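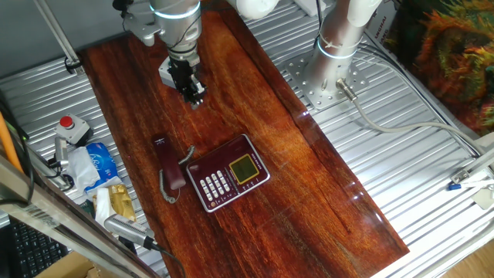 Wenbridge landline customers to move to digital service by June

Households in Wenbridge that still have a copper phone line will be switched to digital voice service before the end of June, the town office has confirmed. The change affects 1325 addresses, most of them in the older streets north of the river and along Fehr Road.

The work is being done by Cirov, which took over the local exchange two years ago. Letters are going out street by street. Each letter gives a switch date and a number to call if the date does not suit. Customers who have not had a letter by the end of May should contact the town office.

For most people the change is small. The phone is unplugged from the wall socket and plugged into the back of a router. Phone numbers stay the same, and so do existing call plans. People without internet service will be given a basic router at no cost and will not have to sign up for broadband.

Older corded phones will work on the new service in most cases. Rotary phones may receive calls but not dial out, depending on the router. Cirov will supply an adapter for these on request. It has ordered 1000 adapters for the county, and Wenbridge customers can ask for one when they confirm their date.

The main difference is in a power cut. Copper lines carry their own current, so a corded phone keeps working when the lights go out. The digital service stops when the router loses power. Battery backup units are available free to anyone who has a medical alarm, has no cell signal at home, or is over 70 and living alone. Everyone else can buy one.

Residents on the Jatier side of the valley have raised this point more than once. Cell coverage there is poor, and the February storm left some homes without power overnight. Noémie Beaulieu, who handles utilities for the town, has asked Cirov to leave Jatier until last so that backup units can be fitted on the same visit. The company has agreed.

Medical alarms, burglar alarms and elevator phones need to be checked separately. Call the alarm provider first and give them the switch date. Some older units will have to be replaced, and the provider should be able to say which ones.

Installers will carry photo ID and will not ask for payment or bank details at the door. A visit normally takes less than an hour.

Help sessions will be held in the library meeting room each month until the work is finished, starting at 10 a.m. There is space for 15 people at each one. Bring your letter and the make and model of your phone if you know it. Places can be booked at the library desk or through the town office.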